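Household Tasks Working Group
Minutes of the meeting held on March 8, 2020

Present: Aarne Riihimäki (chair), Guadalupe Chávez, Araba Dogbe, Venla Ojala (minutes)
Apologies: Lempi Lindqvist

1. Minutes of the last meeting
Agreed, with the spelling of Jääskeläinen corrected in item 4.

2. Tidying small items: keys and scissors
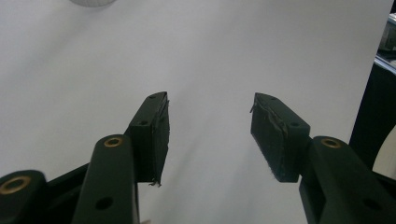
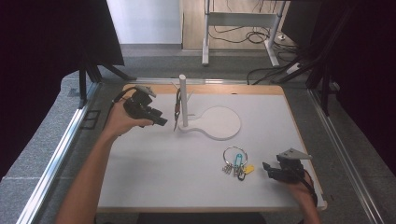 Item 2. First picture: gripper fingers and pads. Second picture: keys and scissors task, two hand-held grippers.

Araba reported on the hanging-up task. People using the hand-held grippers finished 97 of their attempts. The Serinel arm, set the same job, managed 50 from the same number of starts. Most of its failures were with the keys, where it closed on the ring at a poor angle and let go early. Scissors went better.

Guadalupe asked whether this was good enough to tell Kider that the chore could be done by machine. Araba said no. Aarne agreed and asked that the report give both figures side by side.

The right pad in the first picture is frayed and lifting at its top edge. Venla asked if worn pads could affect the results. Not known. Araba to repeat part of the task with new pads.

3. Folding towels
Little to report. The arm takes more than 7 minutes over a hand towel. Guadalupe would drop it until July. Aarne wants to keep it going at a low level. Left open.

4. Shelf filling for Lastel
Boxes are fine, bags are not. Lempi had sent a note saying the shop would still need a person on each shift. Noted.

5. Actions
Araba: order 2 sets of pads, repeat the keys.
Guadalupe: draft reply to Kider.
Venla: send Lempi the towel times.

6. Any other business
None.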